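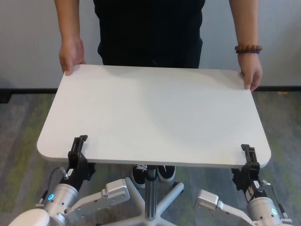 Home | Units | Handouts | Reading | Contact

Unit 5: Carrying a tabletop between two

Handout to go with the practical. Read it before you come, as we shan't go through it line by line.

Most advice on moving furniture is passed on by people who have never dropped any. Treat what follows with the same suspicion. Some of it I have tested in draughty stairwells, and some is simply what the trade repeats.

1. What the books say

The standard line is "one at each end, lift with the legs". As far as it goes, fine. It was written for chests and sofas, which have a bottom you can get your hands under and enough depth to hug. A loose tabletop has neither. It is wide, thin and usually smooth, and the hold is only as good as your grip on the edge.

The Ondora leaflet (in your reading pack) tells you to hold a top "at its balance points" and never says where those are. The Clurno guide says corners, always. I don't believe "always" about anything, but for a rectangular top carried flat, corners are a decent starting place. A hold on each corner stops the thing tipping sideways. Two hands close together in the middle of a short edge let it roll, and then one of you is fighting the twist with your wrists.

2. Rounded corners

Catalogues are fond of calling rounded corners "safer to handle". Safer for a passing hip, certainly. For the person carrying, the curve takes away the point you would naturally hook your fingers round. Move in along the straight a little until the whole palm is against a flat run of edge. You lose some leverage and gain a hold that doesn't creep.

White and pale grey tops show every mark. Wash your hands first. Gloves are recommended everywhere, usually by people who sell gloves. A loose pair is worse than bare hands on a smooth edge. If you wear them, they must fit.

3. Bracelets, watches, rings

The usual rule is to take the lot off. I used to think this fussy. A ring can mark a finish and can trap a finger against a door frame, so rings come off in my class. Beads at the wrist are less of a worry on a flat carry, where the wrist stays outside the edge, but once the top goes upright the forearm lies against the surface and anything hard will rub. Decide before you lift.

4. Flat or on edge?

Flat is easier to hold level and easier to set down on a frame. It is hopeless in a doorway. On edge goes through doorways and is hopeless in wind. Lamel's instructions show a top being turned from one to the other in mid-air by two smiling figures. Don't do this. Rest the long edge on a folded blanket, change your grip, then lift again.

5. Who talks

One person calls. The caller is the one walking forwards, who can see where you are both going. Bilgin says the stronger person should call, and gives no evidence. Strength has nothing to do with seeing a step.

Calls we use:
"Ready" (both answer)
"Lift"
"Stop" (either may say it, at any time)
"Down, your end first" or "Down, together"

Counting to 3 is optional. If you do it, agree whether you lift on 3 or after it. I have seen more muddle over that than over any staircase.

6. Setting down

The far edge is the one people forget. You watch your own fingers and the other side lands on the frame with a bang. Lower until the underside touches, keep hold, check both sides are sitting properly, and only then let go. Slide fingers out sideways along the edge.

For the practical

Bring flat shoes with a closed toe. We start at 2 and need the blankets folded before then. Write half a page afterwards on one piece of advice above that did not hold up. "It all worked" will be sent back.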